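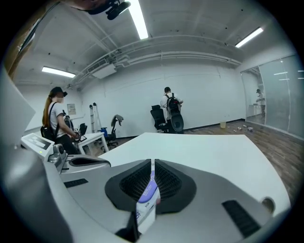 On Keeping a Parish Walking Register

Posted by Theda Hellwig in June
Shares: 3

Readers of these pages will be aware that I have kept the walking register for Woltthorpe since moving to the village. The register records the condition of each footpath in the parish, together with the stiles, gates and signposts found along it. It now stands at 615 entries, and it seems proper to set out how it is maintained.

Each path is walked at least twice a year, once when the crops are high and once after the leaves have fallen. Notes are made on the spot in pencil and copied out the same evening. I have found that a note left until morning loses the very detail for which it was written, such as which side of the hedge the path now follows.

The path from the church to Hekatgate remains the most troublesome. It crosses three fields under separate management, and the middle one is ploughed to the edge each autumn. The landholder has always restored the line when asked, and I record my thanks to him. The lower stile has a loose step and should be used with care. Walkers with dogs may prefer to go by way of the lane, although this adds almost a mile and the verge is narrow at the bend.

Entry 194 has been corrected. It placed the kissing gate at the northern end of Mill Bank, whereas it stands at the southern end and always has done. The error was mine and dates from the first season.

I am asked from time to time whether the register might include bridleways. It does so where they are also in common use on foot – the Orakzai track behind the old nursery is one such – but I do not inspect surfaces on behalf of riders, having no knowledge of what a horse requires.

The autumn round will begin once the harvest is in. Reports of fallen branches, missing signs or locked gates are welcome at any time and should state the path number where it is known.

3 comments

Atif Hashmi
The sign at the top of Mill Bank has turned round again and points into the pond.

Theda Hellwig
Thank you, Mr Hashmi. It has been entered.

pathfinder_jo
Is the Hekatgate stile the one by the trough or the one after it?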